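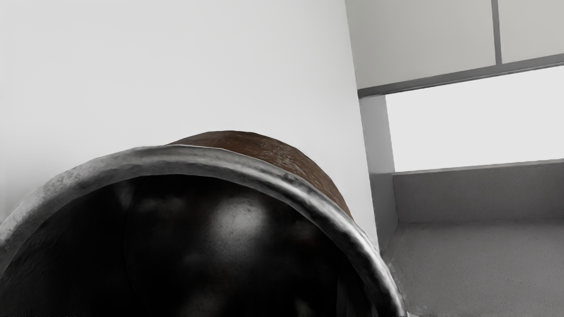

Elville Road Segments

A table of numbered roads in and near Elville, with the places each road passes through, its junctions and its length. The data was put together by Mali James and Selvaraj Gunawardena from council road registers and checked by driving. It is meant for people who need a plain list of roads and junctions and don't want to pull one out of a full map file.

Contents

The main file is segments.csv. It has 1,432 rows, one for each stretch of road between two junctions. A second file, junctions.csv, has 354 rows, one for each junction. The two are joined by the column junction_id. Both are UTF-8 with commas between fields and a header row.

Columns in segments.csv

segment_id: a whole number, never reused. If a stretch of road is split by a new junction, both halves get new numbers and the old number goes to retired.txt.
road_number: the number on the signs, such as 14 or 14A. Blank where a road has only a name.
road_name: the local name. Where a road changes name at a town boundary, the segment is split there too, and the boundary is entered as a junction.
from_id and to_id: the junctions at each end. North or west end first.
length_km: length along the centreline, to one decimal place.
surface: sealed, gravel or unknown.
shared_with: the number of any other road that uses the same stretch. See the note further down.
source: register, driven or both.

Columns in junctions.csv

junction_id: a whole number.
label: a short text label, usually the two road names.
kind: crossroads, T, roundabout, interchange, boundary or end.
locality: the nearest named place. Flelside and Imhof are spelled as they are on the signs. The register has Imhoff in a few places and we have changed those.

Shared stretches

Roads 9 and 14 run together from the Flelside roundabout to the bridge at Dimuvby, then part again. The signs on that stretch carry both numbers. In this table it is listed once, under 9, with 14 in shared_with. If you add up the length of road 14 using road_number alone you will get a figure that is too short. Use both columns.

The old alignment of road 9 through the centre of Imhof is still in the register but no longer carries the number. It appears here by name only, as Tannery Street and Lower Imhof Road.

How lengths were measured

Register lengths were used first. Prasanna Howlader then drove the numbered roads and took odometer readings at each junction. Where the two figures differed by more than 2 per cent, the stretch was driven again in the other direction and the average of the two drives was used. These rows have both in the source column. Gravel roads west of Dimuvby were closed for grading in August and have register lengths only.

Dual carriageways are measured once, on the northbound or westbound side. Ramps are left out, and so are service lanes, car parks and private roads.

Known problems

The surface column is out of date for Imhof. A number of roads listed as gravel have been sealed, and we are still waiting for the new register.

Two junctions on Quarry Road have the same label. They are different places, so go by the id.

Road 14A has a gap between the rail crossing and the grain depot. The register does not say which authority looks after it, and we have left the segment out until it does.

Loading

Read road_number as text. Spreadsheet programs that guess column types will treat 14 as a number and 14A as text, and sorting goes wrong after that. Blank cells in shared_with mean the stretch is not shared. They do not mean the value is missing. In surface, a missing value is always written as unknown.

Corrections

Send corrections to Teodor Zawadzka with the segment_id, what the table says now and what it should say. A photo of the sign helps with spelling. Batches are entered on Wednesday, and the changes are listed by id in changes.txt. Please don't send edited copies of the whole file, as we can't merge them.

Use

You may copy, change and pass on the tables for any purpose, with credit to the Elville Road Segments project. The data is not suitable for navigation and has no information on turn bans, weight limits or speed limits.

Thanks to Eustaquio Tlapale for the script that checks from_id and to_id against the junction table. It is in the tools folder as check_ends.py and needs nothing beyond a standard Python install.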